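Sellska bench notebook – Cina student project, Nenwood workshop
April, afternoon session

Carried on with the pick-and-place task on the two-arm bench. Lights and table cloth as before. Wanted to see how the small pieces look to the wrist camera before anyone changes the grasp code again.

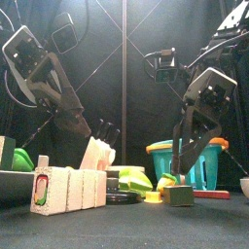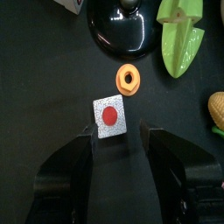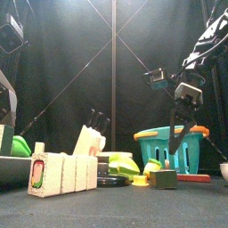 Bench from the fixed cameras (first and last), wrist view in the middle.

The tile with the red circle is the awkward one. It is flat and the table is dark, so the edges should be easy to find, but the wavy print on the face upsets the detector. Lowered the contrast setting by 2 steps and will see how that does over 30 tries. Also want a squarer approach – at the moment the left finger comes in closer than the right.

The basket stays where it is for this round. If the arm needs more room we move the red board first, then the bowl.

To do:
Redo the wrist camera calibration, 2 poses per arm at least.
Check the cable on the right arm has enough slack at full reach.
Ask Navaratnam for spare finger pads.
Write up the grasp settings so the next group can start from them.

Log files are in the shared folder under Cina. Please don't rename them.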